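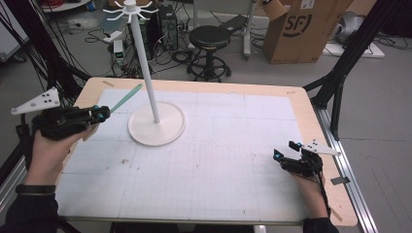 Slide 1. Two hand-held grippers over a gridded worktable.

Speaker notes – discharge medicines at Tindby General
Krystyna Makowska, pharmacy

Start with the delay. A patient is told at the morning round that they can go home. The discharge prescription reaches pharmacy after lunch, and the bag reaches the ward at teatime. The bed is blocked all day.

Slide 2. Audit figures. We followed 258 discharges in July. In 200 of them the longest single wait was for the prescription to be written. Dispensing was the longest wait in 11. Pause here, as people usually expect the reverse.

Slide 3. What changed on Rathjen ward. Prescriptions are drafted the afternoon before. Parviz Mohammadi checks them against the drug chart at 8.15 am. Patients' own medicines are relabelled at the bedside where the dose is unchanged.

Slide 4. Limits. One ward, one month, no weekend cover. Controlled drugs were left out – mention this before Mireille Jaber asks. Late dose changes still mean a rewrite.

Slide 5. Next step is Donness ward, same audit form. Zohreh Talebi holds the blank copies.

Questions, then hand over to Brisa Ayala for the infusion pump item.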